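The Noodle Counter at Porngate

The bus from Villalba stopped at Porngate at ten past six, and Leandro Mansilla got off because the driver told everyone to. The road to Workdale was under water past the bridge. There might be another bus at eight, or there might not.

He had 200 pages of his father's letters in a shoebox under his arm, and he wanted them dry. Across the street was a place with a light on and steam on the window. He went in.

The woman behind the counter looked at the box.

"Shoes?" she said.

"Letters."

"Sit where you like. Soup or dumplings?"

He said soup. He took the table near the wall and put the box on the chair next to him. His coat dripped on the floor. At the other table an old man was reading a newspaper and eating with one hand.

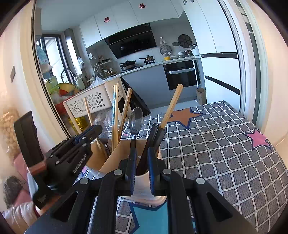 Chopsticks in a white cup.

The soup came fast. Leandro had not used chopsticks since he was a boy, and he dropped the first noodles back in the bowl. The old man watched this over his paper.

"You're for Workdale," the old man said.

"I was."

"Who do you have there?"

Leandro had to think about how to put it. His father had lived in Workdale for the last part of his life with a woman named only R. in the letters. She had written to say she was sick and would like them back. She had not said why he had them in the first place. He had found them in the garage in Rukuvcombe, tied with kitchen string, and had read three before he felt bad and stopped.

"A friend of my father's," he said.

The old man folded the paper. "The one on Mill Street? With the bad hip?"

"I only have the address."

"What's the address?"

Leandro told him. The old man nodded and went back to eating. After a while he said, "She used to come in here with a tall fellow. He sat where you're sitting. Left his hat once and came back for it the next day — all that way for a hat."

It was a brown hat. Leandro knew that without asking. It was in the garage too. 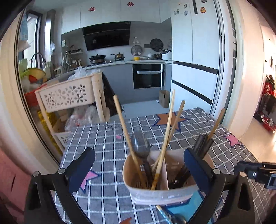
Did Leandro get to Workdale that night?
He did, on the eight o'clock bus, which went the long way by the quarry and let him off at Mill Street a little before ten.

She had left the porch light on. He stood at the gate with the box inside his coat and tried to decide whether to mention the hat. Then the door opened, and she said his father's name, and then his.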